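Falska D14 desiccant dehumidifier, long-term review
Remo Frei

The D14 is the smaller of the two desiccant units Falska sells. I bought mine at full price from Norkaro, who were the only shop with stock at the time, and it has been running in a brick outbuilding in Clellham. The hour counter in the service menu now reads 648. That is enough to have an opinion on everything except the life of the rotor.

Why a desiccant unit

A compressor dehumidifier cools a coil below the dew point and collects what condenses. It does this cheaply in a warm room. In a cold one the coil ices up, the machine stops to defrost itself, and the amount of water collected per hour drops away. My outbuilding is unheated. A desiccant unit passes the air through a slowly turning wheel of absorbent material, dries the wheel with a heater, and condenses the moisture from that second air stream. It does not care much about room temperature. The cost is electricity, and the output air comes out noticeably warmer than it went in, which I count as a benefit in winter and a nuisance in July.

Build and layout

The casing is plain moulded plastic with the tank at the front and the intake at the back. The tank slides out on two runners and has a hinged lid, so it can be carried across a room without slopping. The handle is on the short side for a large hand. Continuous drainage is through a spigot low on the left. The supplied hose is too short to reach anything useful and I replaced it on the first evening. The replacement is an ordinary garden pond hose, pushed on and held with a worm-drive clip.

The filter is a washable mesh behind a clip-in grille. It needs doing more often than the manual says if you saw timber in the same building. I vacuum it and wash it only when the vacuum stops making a difference. The right-hand clip has gone slack, though the grille still holds.

Controls

Four buttons and a small display. There are two fan speeds, a target humidity and a timer. The target moves in steps of five per cent, too coarse for anyone keeping instruments or veneer. The machine remembers its settings after a power cut and restarts by itself, and this was my main reason for choosing it over the Norðdahl equivalent, which has to be switched on again by hand after any interruption. Anyone running a dehumidifier from a plug-in timer or a separate humidistat should check this point before any other.

The built-in sensor reads low. Against two separate hygrometers, both checked with the salt method, it was four points under at the high end of the range and two under in the middle. I set the target five lower than I want and leave it.

Noise and power

On low it is a steady rush of air with a faint tick as the wheel turns. On high it is too loud for a room where people are talking. My plug-in meter shows a little over 200 watts on low with the heater at its reduced setting. On high it is well above that, and the heater cycles, so a single reading is of little use. Measured over a full day on low, the figure was consistent enough that I stopped checking.

Water collected

In damp spring weather, with the door shut and the vents taped, the tank filled overnight. By April the machine was off for more hours than it was on. The walls took far longer than the air: the hygrometer was down to a sensible number in two days, while the pin meter in the north wall went on falling for weeks. Surface rust on the cast iron tables has stopped. I still wax them.

Faults

One. The tank-full float stuck in the up position and the machine refused to start. The float pivots on two plastic pegs and had picked up a film of slime. Five minutes with a bottle brush cured it - I now clean it with the filter.

Spares

Falska sells the filter, tank and float separately. The rotor is listed too, at a price that makes little sense against a new machine. The warranty excludes units used in "dusty environments" and does not define the term. I asked by email and was told that it depends.

I would buy it again for an unheated building, and a compressor unit for a heated one.

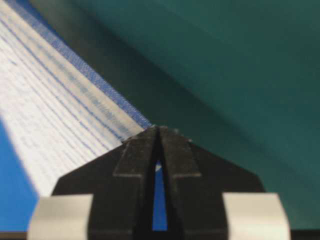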